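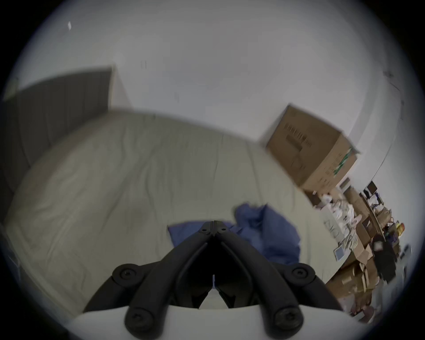

Polsterbett Prastholm, Kopfteil dunkelgrau mit senkrechter Steppung

**Artikel 264, Hersteller Grunska, Preis 1.611 Euro inklusive Lieferung in Zernow**

Prastholm ist ein Doppelbett mit gepolstertem Kopfteil. Es wird in Einzelteilen geliefert und im Schlafzimmer zusammengebaut. Für den Aufbau braucht man zwei Personen und einen Innensechskantschlüssel, der beiliegt. Die Kartons passen durch normale Wohnungstüren.

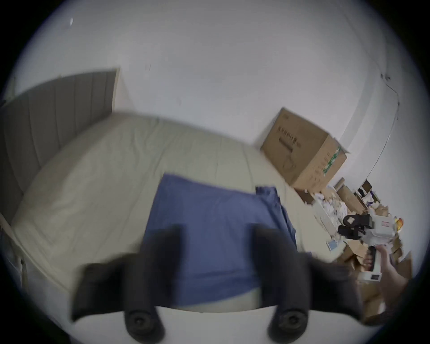
Das Kopfteil wird zuletzt montiert. Vorher werden die Seitenteile mit dem Fußteil verschraubt und ausgerichtet, erst danach die Schrauben festziehen. Wer das Bett an die Wand stellt, sollte vorher prüfen, ob eine Fußleiste im Weg ist. Der obere Abschluss des Kopfteils endet an der Seite in einer eckigen Kante; die helle Seitenleiste setzt sich deutlich vom grauen Bezug ab. Der Bezug ist nicht abnehmbar. Staub in den Steppnähten lässt sich mit der Polsterdüse absaugen, Flecken mit lauwarmem Wasser und einem weißen Tuch abtupfen.

## Matratze und Lattenrost

Der Lattenrost gehört zum Lieferumfang, die Matratze nicht. Wir empfehlen die Taschenfederkernmatratze Nazarenko mit 1.000 Federn, die auf das Innenmaß des Rahmens abgestimmt ist. Andere Matratzen in gleicher Breite und Länge gehen auch.

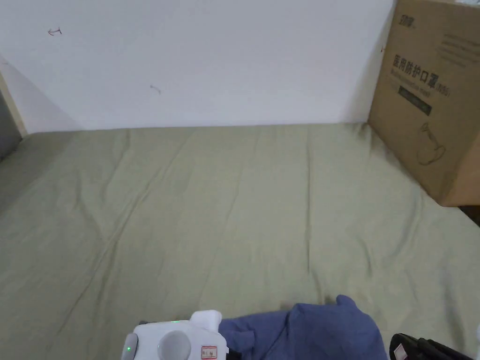

Bei sehr hohen Matratzen bleibt weniger vom Kopfteil frei. Im Zweifel vor der Bestellung die Höhe durchgeben, Oksana Kuzmenko rechnet das aus. Nach dem Auspacken die Matratze einen Tag offen liegen lassen und erst dann beziehen. Spannbetttücher mit hohem Steg sitzen besser als einfache.

## Lieferung

- Lieferung bis ins Zimmer, in Zernow auch am Samstag
- Aufbau auf Wunsch, bitte bei der Bestellung angeben
- Kartons nehmen wir nur mit, wenn wir auch aufbauen
- Gewährleistung 2 Jahre

Ersatzschrauben und Beschläge gibt es einzeln. Anfragen dazu an Liudmyla Antoniuk, bitte mit Artikelnummer.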